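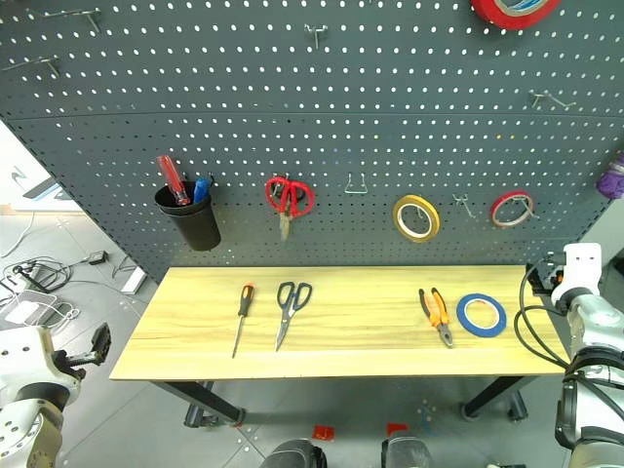 ## Kukel, "Plirnach": a listening thread

**1.** Played the new Kukel record four times this week and want to get some notes down before I move on to the next one in the pile. It's called Plirnach, it came out on Viklund, and it's a duo: Agnes Fjeld on synths and voice, Valter Engström on everything with strings.

**2.** If you only know them from the first tape, the big change is the low end. The tape had almost none. This one opens with a single bass note held for most of a minute, and Fjeld doesn't sing until it stops.

**3.** The opener is called "Salt Ledger." No drums. There's a clicking sound on the left side that I took for a fault in my headphones until I tried it on the speakers in the kitchen. It's on the record.

**4.** Second track, "Ferry Hours," is the one they put out in March. It's been remixed for the album and the voice is lower now. I liked the March version more. The chorus used to come up over the organ and now it sits under it.

**5.** Side A ends with "Nultden," which is nine minutes long. Engström plays the same five-note figure on a bowed zither the whole way through and Fjeld changes the chords beneath it. Somewhere past the middle it goes from sad to something closer to bored, and then back. I think that's on purpose.

**6.** Someone asked if it's ambient. Parts of it. You could sleep to the first side. You couldn't sleep to the second, there's a snare on "Two Coats" that is louder than anything else they've recorded.

**7.** Folke Berge produced it. You can hear him most on the voices, which are doubled and slightly out of time with each other. He did the same thing on the Ottar Westerberg solo album and I got tired of it there. Here he only does it on three songs.

**8.** Westerberg also plays on one track, "Old Paint." It's a clarinet part and it's short. The sticker on the sleeve makes it sound like a bigger deal than it is.

**9.** Lyrics: half English, half Norwegian. The English ones are mostly lists. Street names, things in a drawer, what a person had for lunch. "Ferry Hours" is a timetable with one line changed each time around. I don't have enough Norwegian to say much about the others.

**10.** Chantelle Mkhize wrote to me to say the Norwegian verses on "Two Coats" are an argument between sisters about who gets to keep a coat. So that explains the snare, maybe.

**11.** Weak spots. "Copper, Copper" is a sketch. It has one nice sound (a sort of rubbery pluck) and it runs out of things to do with it inside a minute, then goes on for three more. I've skipped it the last couple of times.

**12.** The closer, "404," is better than its title. Fjeld reads a phone number over a pump organ and keeps getting a digit wrong and starting again. Then the organ drops out and you hear her push the chair back. I played that ending for my brother and he asked if it was finished.

**13.** On the pressing: 1000 copies on vinyl, gray sleeve, no insert. Mine has some surface noise at the start of side B but it's flat and the hole is centered. The download has the same ten songs in the same order.

**14.** The vinyl master is quieter than the download. I had to turn it up a good bit to compare them. Once the levels match, I prefer the vinyl for "Nultden" and the download for the louder songs.

**15.** Where I'd rank it: above the tape, below the live set that went around last year. The live "Ferry Hours" has a second verse that isn't on either studio version and I'd still like to know why they cut it.

**16.** Best three if you want to try it before buying: "Salt Ledger," "Nultden," "404." Leave "Copper, Copper" for later.

**17.** Correction to post 7. The doubled voices are on four songs. I missed "Old Paint" because the clarinet covers it.

**18.** Next up is the Westerberg reissue, which has two extra tracks I haven't heard yet. I'll put those notes in a separate thread.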